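The Away Kit

My brother-in-law sold me his share of the Kokholm Athletic Club for three hundred dollars and a chest freezer, and I have never been sure which of us got the freezer.

What I owned, it was explained to me, was a soccer team. It played in the bottom division of a county league, on a field next to the pump station, and in its last full season it had scored 33 goals and let in a number my brother-in-law preferred to call "a lot of experience." The club had a clubhouse with a roof over most of it. It had a bank account, two sets of goalposts, and a longstanding quarrel with the town of Bima, ten miles up the road, over a trophy that both towns claimed and neither could find.

I don't care for soccer. I went to the first match in August in a good jacket and stood where I thought an owner ought to stand, which was in the way. The ball came over, I kicked it back with some style, and the referee informed me it had still been in play. We lost by three. A man eating a sandwich told me it was the best they'd looked in years.

At halftime the coach took me aside and said we had to talk about the kit. The home kit was green. The away kit was also green, having been washed for a decade with the home kit. When we played at Bima, who wore green out of spite, everyone passed to everyone, and it was the closest thing to peace the two towns had known.

"What color do you want?" I said.

"Anything," he said. "Red."

I have worked in insurance all my life and I know what "anything" means. It means there will be letters. I put a notice up in the clubhouse saying we were going red, and by supper my wife had taken four calls. Red was Bima's old color, from before the spite. Red had been worn by a team that folded in disgrace. Red, said a woman who wouldn't give her name but whose parrot I recognized, was asking for it. 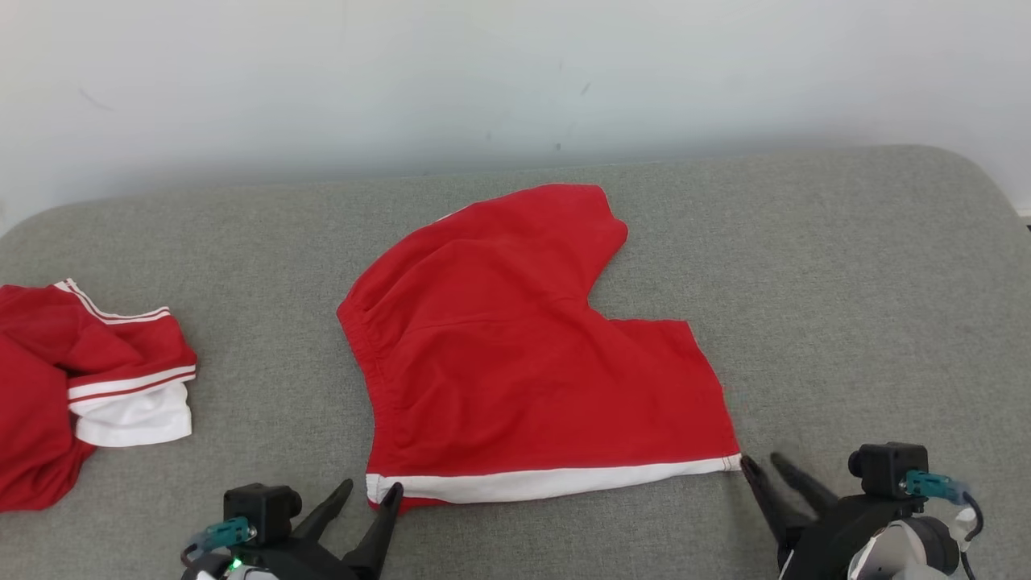
So I did what owners do, and spent money. A mail-order outfit called Cedura would dress a whole squad for $1,250, socks included, and they would put the club's crest on the chest if I would only send them the crest. We didn't have one. There was a bird over the clubhouse door, or a boot, depending on the light. I drew it as well as I could on the back of a premium notice and mailed it off, and three weeks later the boxes came.

The shirts were fine shirts. On each one, over the heart, in thread that would outlive us all, was a neat little bird-boot, and under it, just as neat, PAYMENT DUE UPON RECEIPT.

I drove over to the coach's house with one of them on the passenger seat, like a dog I'd have to confess to hitting. He looked at it for a long time. He held it up to the window. Then he went inside and put it on and came back out, and I could see that he was standing straighter.

"It's a motto," he said.

"It's off the back of a bill."

"The other side doesn't know that."

We wore it at Bima. They came out in their green and we came out in our red, and for the first time in ten years every man on that field knew who he was supposed to be mad at. It was an awful game. There were elbows. Their goalkeeper, who was a dentist, said things about my mother that suggested research. With a minute or so to go, our left back, a large, gentle boy who stacked shelves at the Väisänen hardware store, fell over the ball, and the ball went in.

It was our first win over Bima since the trophy disappeared. The sandwich man wept into his thermos. On the way out, their chairman shook my hand without looking at me, read my chest, and asked in a low voice how much they owed.

I thought about it. I thought about the socks.

"Let me send you something in writing," I said.

He paid within the month. I framed the check stub and hung it in the clubhouse, under the part with the roof. My brother-in-law has been by twice since to look at it, and last week he asked, in a careless sort of way, whether I'd ever consider selling. I told him I'd want the full three hundred, and he'd have to take the freezer.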